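Subject: Re: [arms] cable routing at the wrist, left side
List: Stisa workshop builders

> The left arm faults when the wrist rolls past a certain angle with
> the fingers closed. The log gives code 1823 each time, and I can
> clear it by backing the joint off and re-enabling. Motor current
> looks normal up to the fault. I have swapped the hand and the fault
> stays with the arm. Is anyone else running the cable over the top
> of the wrist, and how much slack do you leave? Also, do you keep the
> wrist camera on during grasp tests, or does it eat too much of the
> bus?

On our build 1823 was a communication timeout. Your hand swap points the same way. I would look at the cable before touching the motor parameters.

We run ours over the top of the wrist and let it stand up in an arc before it goes in behind the hand. The arc looks untidy and we tried to get rid of it. With the cable tied flat, the connector took the load at the end of the roll and the hand dropped off the bus. With 2 cm more slack and no tie on the hand side, the fault went away and has not come back since October.

Current state, bowl test on the white table: 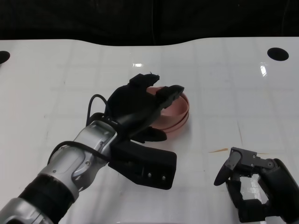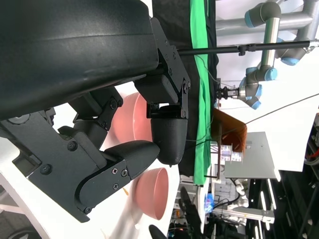 Left hand on the bowl rim in the first; wrist camera view in the second, with the two bowls behind the fingertips.

On the camera: yes, we leave it on. It has its own cable back to the Zeng hub and does not share the bus with the fingers. If yours goes through the hand controller, drop the frame rate first and see whether the fault rate changes. That would be a cheap test.

Other notes, in case they save you an evening:

The Drirkiretti finger firmware resets its grip limit to the default after a brownout. The default is too high for a thin rim. We now write the limit at the start of every run and read it back before the arm moves.

Shallow bowls are harder for us than cups. The thumb has to come in low and the fingers have to go over the rim, and the planner prefers a side grasp that pushes the bowl away. We added a fixed approach angle – 13 degrees off vertical – and stopped letting the planner choose. It is a hack, and it will need replacing when we get to deeper dishes.

Check the small screws on the wrist cover after the first few hours. We found 3 backed out on the left arm. Low-strength threadlocker has held so far.

Overhead lights reflect off the tabletop and the bowl detector picks up the bright patches as edges. Locking the exposure helped a little. A matte sheet would probably do more, but we have not tried one.

Before you change anything, can you log the joint angle at the moment of the fault over several rolls in each direction? If it trips at the same angle going one way only, it is almost certainly the cable. If it is scattered, look at the connector pins or the supply. The Lustance logger will do this if you set it to trigger on the fault code, but raise the buffer size or you lose the start of the move.

I can post our limit-write script if it is of use. It is short and has no error handling worth mentioning.

Recent threads on this list
Grip limit lost after brownout
Lustance logger: buffer size and dropped samples
Zeng hub and long camera cables
Threadlocker on small screws
Re: Table height for two arms
Bowl detector and overhead lights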